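Minutes, bread table working group, Jul 17, 2022

Present: Aslı Ertürk (chair), Lieselotte Thiele (minutes), and two others who asked not to be given jobs and were given jobs. Yüksel sent regrets and a list of complaints, read into the record under item 3.

## 1. Last meeting

Minutes approved. Lieselotte noted that "we will settle the basket question next time" has now appeared in four sets of minutes. Aslı said this was next time.

## 2. The basket question

Aslı wants one brown wicker basket on the gray cloth for the Jaddale open day, with the braided loaf in it and the round bun outside it, on the table. Lieselotte asked why the bun was being punished. Aslı said two breads in one shallow basket look like leftovers, and a bun by itself looks like somebody meant it.

The counterproposal was both in the basket, bun on the right. It got one vote, from the person who proposed it.

Some discussion of whether the loaf should lie straight or on the diagonal. Diagonal carried. A napkin under the loaf was raised and dropped, as it would hide the weave, and Aslı paid for the weave.
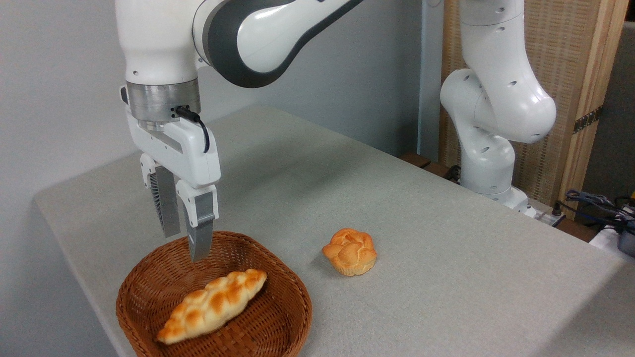
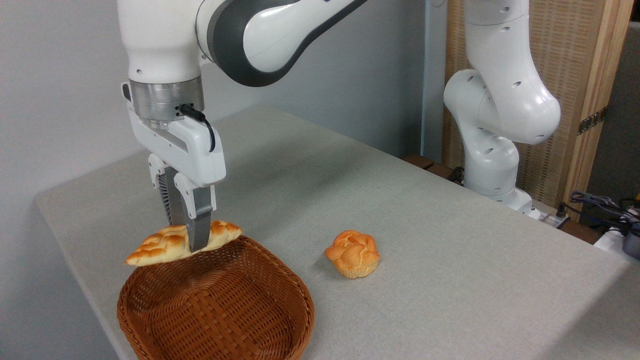
## 3. Yüksel's list

- The gray cloth shows crumbs. Agreed. It will be shaken outdoors this time, away from other people's cars.
- The braid is too long for sandwiches. Out of scope.
- The bun has no name. Members offered "brioche," "the flower one," and "the small one." Lieselotte will write "bun" on the card and take questions.
- The sign from last December is still up. Aslı will take it down. She said so last December as well.

## 4. Money

Balance is $2,055. Lieselotte asked for $5 for card stock. Approved after a longer debate than the basket got.

A second basket from Zarnero was priced and tabled, there being no agreement on what would go in it.

## 5. Jobs before the open day

- Aslı: basket, cloth, the old sign.
- Lieselotte: cards, including one that says please don't squeeze the bread.
- The other two: order from Flirerska, pick it up, and bring all of it back this time.

Next meeting will be set by email. Leftover bread from the test setup went home with the chair, who did not put it to a vote.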